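Section 4: Starting Your Purba Journal
Purba User Guide, last revised 11 Sep 2021

If you've made it through Section 3, Purba is installed, you have a login, and you're looking at a big blank page with a blinking cursor. This is the fun bit! By the end of this section you'll have a journal with a name, a look, a first entry, and a way to post from your phone while you're still standing in the checkout line giggling at whatever you just overheard.

You don't need to do everything in one sitting. Parts 4.1 and 4.2 go together, and the rest can wait for a rainy afternoon.

Before you begin

Have these handy:
- your Purba login and the recovery phrase from Section 3
- the email address you want comments sent to
- a title for the journal (a silly working title is fine, you can change it as often as you like)

CAUTION: Your journal address is separate from your title. The title can change any time. The address is fixed once you press Claim, so read it out loud once and check the spelling.

4.1 Naming and claiming

1. Open the Home screen and choose New Journal.
2. Type your title. Emoji, accents and exclamation marks all work.
3. Purba suggests an address made from your title. Keep it or type your own, using letters, numbers and hyphens.
4. Choose who can read the journal: Everyone, People With The Link, or Just Me.
5. Press Claim.

Your journal opens in a new tab with today's date at the top. Bookmark it now.

NOTE: If you pick Just Me, every other feature in this section still works, including comments (you can leave comments to yourself, and plenty of people do - they're great for adding "update: I found out who that guy was" a month later). You can open the journal up later without moving anything.

NOTE: Coming from an older Ninex journal? Skip ahead to 4.6 and import first. It saves you sorting out double entries.

4.2 Picking a look

Purba comes with a theme called Cisov, and we love it. It's one wide column, big readable type, and the date hanging out in the margin where you can find it. Long rambling entries look good in it, and so do one-liners.

1. Open Settings, then Look.
2. Press Cisov. A preview fills in with sample text.
3. Choose Day, Dusk or Night for the background.
4. Drag the Type Size slider until you can read the preview comfortably at arm's length.
5. Press Wear It.

To try out your own colors, press Tweak under the preview. Changes show up right away but don't go live until you press Wear It again. If you end up with lime text on orange and can't find the button any more, press the Escape key and Purba puts back the last look you saved.

CAUTION: Switching to a different theme drops your tweaks. Press Save As Mine first and give them a name, and they'll be waiting in the list when you come back.

4.3 Your first entry

The best first entries are small. Something you heard on the bus, what you ate, a dream with your old math teacher in it. Please don't spend a week writing an introduction!

1. Press the plus sign at the top right.
2. Start typing in the big box. The title line is optional, and if you leave it blank Purba uses the date.
3. Pick a mood from the Mood menu, or choose Own Words and type one in.
4. Add tags if you like, with commas between them.
5. Write a teaser, or leave it blank. The teaser is what shows on your front page, and it can be up to 263 characters long. Left blank, it fills in from the start of your entry.
6. Press Post, or press the small arrow beside it to pick Save Draft or Post Later.

Purba saves a draft every time you pause. If your browser closes halfway through a really good rant, go to Drafts and it will be sitting at the top of the list, minus maybe the last few words.

NOTE: Entries longer than 1,873 words get split with a Keep Reading link on the front page. The full entry always shows in one piece on its own page. To turn the link off, go to Settings, then Front Page, and clear the Split Long Entries box.

Dates and back-dating

You can put any date on an entry. Click the date in the margin and pick a new one. Back-dated entries slot into the archive where they belong and don't send a notice to your readers, so you can type up a whole paper diary from last November without filling anyone's inbox.

Names and real people

Other people turn up in journals, it's half the reason to read them. Purba has a tool called Stand-Ins for this. Go to Settings, then Stand-Ins, and type a real name on the left and a nickname on the right. From then on, the nickname appears in what you publish and the real name stays in your private copy.

CAUTION: Stand-Ins only changes names typed exactly as you listed them. It won't catch a misspelling, and it doesn't read text inside photos. Look over the preview before you post.

4.4 Posting by email with Emell

Emell is the part we get the most happy mail about. You get a private address, you send it an email, and the email becomes an entry. That's all there is to it.

1. Go to Settings, then Emell, and press Make My Address.
2. Save the address in your phone's contacts under a name you'll remember.
3. Send a test message. The subject becomes the title and the body becomes the entry.
4. Refresh your journal. The entry should be there within two minutes.
5. If it looks right, go back to the Emell page and press Looks Good.

Until you press Looks Good, everything sent to Emell lands in Drafts and stays private.

To add tags from your phone, put them on the last line of the email with a pound sign in front of each one. To set the mood, type mood: and then the word on a line by itself.

CAUTION: Anyone who has your Emell address can post to your journal. Keep it to yourself, and if it gets out, press Make A New One. The old address stops working right away.

If your test never arrives:
- Check that you sent from an email account listed under Approved Senders.
- Take off your automatic signature, or press Trim Signatures on the Emell page.
- If you run your own Purba at home, make sure incoming mail is allowed on port 847. Ninex's hosted journals have this set already.

4.5 Adding pictures

A picture makes a tiny entry feel like a postcard. Purba takes them one at a time or in a stack, where they sit one after another down the column with no gap in the text.

1. Click in the entry where the pictures should go.
2. Press the camera button and choose your files.
3. Drag the thumbnails into the order you want.
4. Choose Stack or Side By Side. Stack is easier to read on a phone.
5. Type one caption for the whole set, or leave the caption line blank.
6. Press Place.
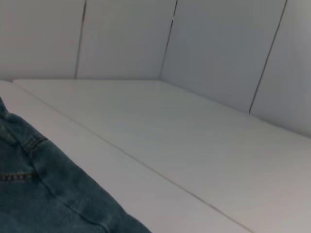
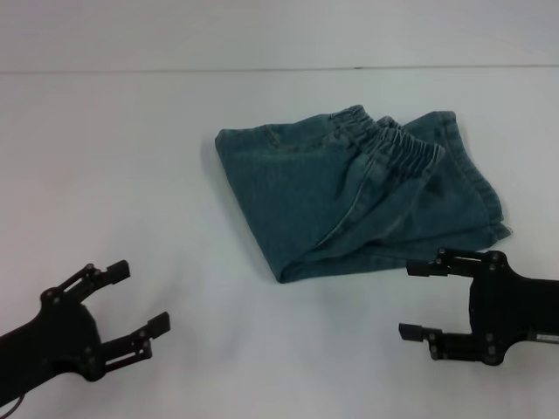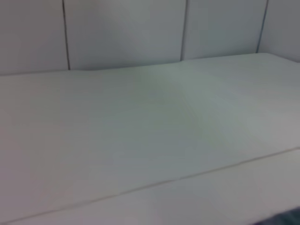
Once a set is placed, you can still fix any picture in it without starting over. Double-click the one you want and the Straighten and Brighten sliders pop up underneath. For Straighten, find something in the picture that ought to stand upright - the thin dark seams between the wall panels in the last picture would do nicely - and pick the one nearest the middle, then nudge the slider until it lines up with the guide. Lines out toward the sides may still lean a little after that, and it's fine to leave them. Brighten is best used with a light hand when most of the picture is already pale, like the white tabletop there, or the softer grays in the wall wash out. Press Done and the picture goes back into its place in the set.

NOTE: Purba keeps your original file. To go back to it, double-click the picture and press Undo All.

NOTE: Location details are stripped from every picture when you press Place. If you want a place to show, type it into the Where line under the entry.

4.6 Bringing in old entries

Years of old posts can come along with you, and reading them again is a treat (and sometimes a cringe).

1. In your old journal, find the Export option and save the file to your computer.
2. In Purba, go to Settings, then Bring In, and choose that file.
3. Pick how old entries should arrive: Public, Private, or Same As Before.
4. Press Check First. Purba lists what it found and anything it couldn't read.
5. Press Bring In.

You can close the tab while it works. A note appears on your Home screen when the import is finished, with a link to the oldest entry.

CAUTION: Old comments come in with the names people used at the time. If you've set up Stand-Ins, press Apply To Old Comments before you make the entries public.

Pictures that were stored on another site may show up as a gray box. Click the box and press Find It Again, or choose a new file from your computer. You can leave the boxes as they are, too, and readers will see only the text.

4.7 Letting people talk back

1. Go to Settings, then Comments.
2. Choose Open, Ask Me First, or Off.
3. Enter the email address for notices and press Send Test.
4. Click the link in the test email.

Ask Me First is a comfy place to start. New comments wait in a tray on your Home screen, and once you've approved someone, their later comments go straight through. You can take that back from the same tray by clicking their name and choosing Ask Again.

Continue to Section 5 for archives, search and printing your journal as a book.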